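Presents under the pillow, and other birthday habits
21/04/2025

My niece Aurora turns 14 in July, so I have started buying already. I like to spread the cost, and I like small presents better than one large one. In our family the birthday child gets a few little things in the morning before the proper present at tea.

My budget this year is 16 pounds for the lot. Last year I went over because I ordered from Hellden and paid for postage twice. This time I walked round the shops in Bronbridge and bought nothing online.

So far I have a pair of thick socks, a pocket notebook, a tin of mints and a hand cream from Shirazi. The notebook was the cheapest and I expect it will be the one she uses most. Clementina Carvalho suggested a puzzle book, which I have put on the list for next month.

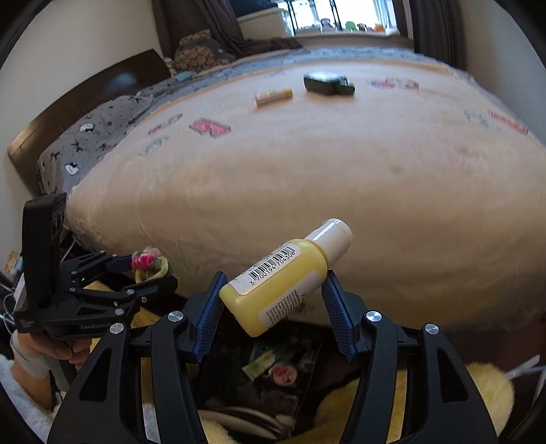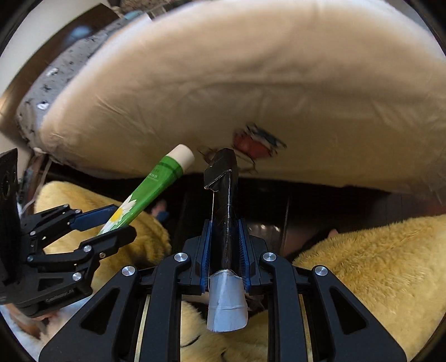
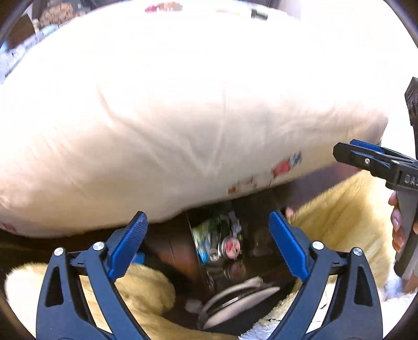

Wrapping takes me longer than the shopping. I use brown paper and wool, and I do it all in one evening with the radio on. Soft things go in first and anything in a bottle or tube gets a layer of tissue and its own bag, lid upwards. A squeeze tube like the green one in the second picture is awkward to wrap flat, so I roll it in the paper and twist both ends like a cracker. Knitted and crocheted bits need no box at all.

My sister Ermelinda still puts one present under the pillow the night before. Aurora says she is too old for it, but she looked last year.

I still need something to read and something to eat. Sidra Hashmi has promised me her fudge recipe, which makes 900 grams, far more than one girl needs. I will halve it and keep some back for the rest of us.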